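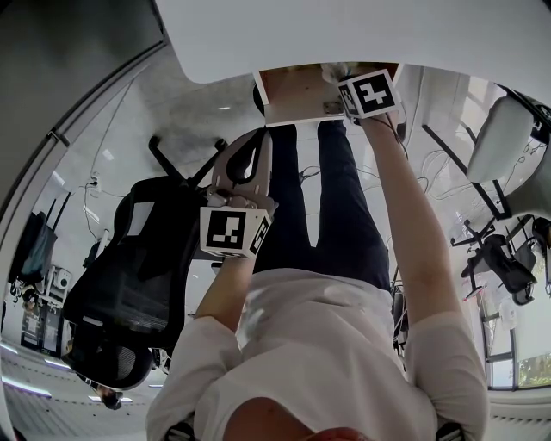

4. Recording demonstrations with the hand-held grippers

This section assumes you have charged both grippers, paired them with the Ginari recorder (section 2) and finished the tracking check (section 3). If you skipped section 3, go back. We will know, and so will your data.

4.1 Before the first take

1. Choose one task and write it down in a single sentence. "Hold the panel against the underside of the table with one hand and bring the gripper to it with the other" is a task. "Assemble the furniture" is a career.

2. Put the person demonstrating where the work is. For tabletop jobs, that means a chair. For anything under a table, it means sitting low enough to reach up without hunching. Knees are allowed in the picture. Try to keep them from covering the part you are working on.

3. Check that every marker cube is seated firmly in its mount. A cube that wobbles will report a hand that wobbles, and the robot will copy the wobble with great loyalty.

4. Wipe the cube faces with a dry cloth. Do not use the solvent from the Segers cleaning kit, however tempting the smell. It lifts the print.

5. Tie back cables in the area where feet will go.

NOTE: Office chairs on casters drift. If yours does, swap it for a fixed one or lock the casters. Toon Visser once recorded a whole afternoon of reaching while gradually departing the workspace, and the file is still used in training, though only for people.

4.2 Recording a take

1. Start a session in the recorder and enter the operator's name, the task sentence and the side of each gripper. Left means the operator's left. Looking at the preview upside down does not change this.

2. Hold the gripper at the start position until the status light turns solid green.

3. Say "start" or tap the foot switch. The foot switch is more reliable. It is also easier to tap by accident, so park it beside your foot and not beneath it.

4. Perform the task at the speed you would like the robot to use. People tend to go very slowly at first, as if teaching a nervous horse. The robot is not nervous. It will just be slow forever.

5. At the end, open the gripper fully, back away from the part and hold still until you hear the double beep.

6. Mark the take Keep or Discard before starting the next one.

CAUTION: When you are working beneath a table, keep your head clear of whatever you are holding up. Panels weigh more after the tenth take. Stop and put the part down between recordings.

CAUTION: Keep fingers out of the jaws. They close with enough force to hold a board, and they have no opinion on whether they are holding a board.

4.3 Good takes and bad takes

Keep a take if the part ended up where the task sentence says it should, even if the path was a little ugly. Small corrections are useful. The robot will miss too, and it needs to have seen somebody recover.

Discard a take if you dropped the part, changed your mind about the grip twice or stopped to answer a question. Also discard it if a cube was hidden for more than 36 frames in a row. The recorder shows these gaps as a red bar on the timeline.

If the red bar appears in every take, a sleeve, a knee or the part itself is probably blocking the cube. Change how you sit before you change any settings. Mirjam Vanhove, who wrote the tracking software, asked us to print that sentence in bold. The web version has no bold, so please read it twice.

4.4 Error messages

Error 261: one gripper is not being tracked. Turn its cube toward the camera and wait.

Error 1433: left and right are swapped in the session settings. Close the session, correct the sides and start again. Renaming the files afterward does not help – Traian Sârbu tried it in July and spent the rest of the month undoing it.

4.5 Ending the session

1. Close the session in the recorder before you switch off the grippers.

2. Copy the session folder to the Hestton drive. Wait for the checksum line.

3. Put the grippers back on the charger, cubes facing up.

Section revised 5th September. Corrections to Aurel Chiriac, preferably with the session folder attached.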